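Kandis folding set – README and house rules

June 2026
by Floor Cuypers

Okay, so you've got a copy of Kandis, or you're about to start recording for it, and either way somebody told you to read the README first. Good. Most of this file is about how we collect, because the rules are the part people keep emailing me about. The file format stuff is short and sits near the end.

Kandis is 1,849 episodes of people handling clothes and other soft things at home with a pair of hand-held grippers. Folding, flattening, pulling sleeves straight, separating two things that got stacked together. The work was split between two groups, Ballow and Mazza, and they did not start out with the same habits. I wrote the first version of these rules after spending a whole weekend trying to merge their folders (never again!).

## Before you record

Ask everyone who lives in the home, including the ones who'll be out that day. A yes from the person holding the grippers covers that person and nobody else. If a roommate says no to the bedroom, the bedroom is off the list, and please don't try to talk them around.

Put away mail, pill bottles, family photos and anything with a name on it. Leave everything else alone. I mean it – don't tidy. We want beds and tables the way people keep them, and I can always spot a home that got cleaned up for us. Lint stays. Cables stay. If the bedspread has a busy pattern, lovely, leave it on.

Wipe the finger pads and check the pivot pins before the first episode. A pin that's working its way out will snag a knit, and then you owe somebody a sweater.

## While you record

One task per episode, and say the task in the notes in plain words. "Straighten the red knit" is fine. "Garment manipulation B" is what Mazza used to write and I had to watch every single one to find out what it meant.

Keep both grippers in play if the task calls for two. The usual pattern on a bed is one gripper pinching an edge while the other presses or waits with its pads open, and it's tempting to put one down and finish with your bare hand. Don't. If you touch the cloth with your fingers, stop, tag the episode "hand" and begin a new one.

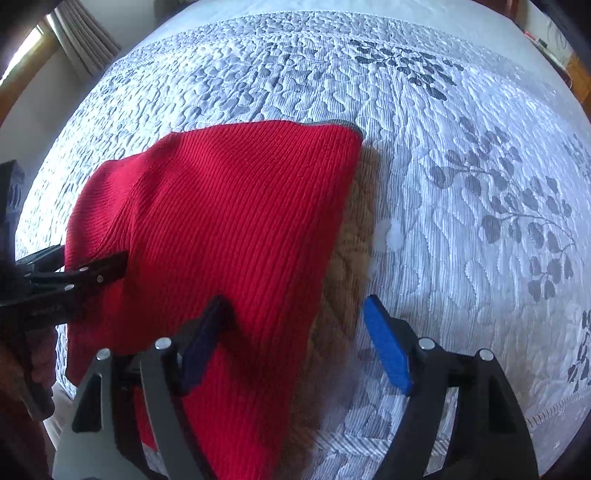 Ribbed and fuzzy fabrics get their own note because they behave so differently under the pads. A rib stretches across and hardly at all along its length, and a fleecy thing underneath likes to come along for the ride. When two pieces are on top of each other, name both in the notes, top one first. No guessing at fiber content, please! "Looks like wool" has caused more arguments in this project than anything else, so write "fuzzy" and move on.

Stop after 60 minutes, even if you feel great. Wrists get sore later, and tired people start yanking.

## What we keep and what we drop

Failed tries stay in. Dropped folds, missed pinches, a sleeve that pops back out – all of it, tagged "miss". Ballow used to delete these and I understand the urge, but a set with only nice clean folds is no use to anyone who wants to know how a fold goes wrong.

We drop an episode for 4 reasons:

- a face, or a readable name or address
- a child or a visitor who wasn't asked
- a broken recording
- the person in it changed their mind, whenever that happens and for whatever cause

That last one has no deadline. Write to me and it's gone from the next release.

## Files

One folder per episode, one notes file in each. Homes are numbered and the list that links numbers to people lives offline with me. A starter pack of 500 episodes comes separately if you just want to poke around. Please don't redistribute either one, and if you publish, mention which release you used.

## Comments

**ziltdale_reader:** Does "don't tidy" include pets? My cat is on the bed for most of the day.

**Floor Cuypers:** Cat can stay in the room, cat can't be on the bed. Claws and cables, bad mix.

**pim:** The 60 minutes, is that recording time or including breaks?

**Floor Cuypers:** Recording time. I'll fix the wording.

**oldknitter:** Thank you for "you owe somebody a sweater." Can this go on the box the grippers come in?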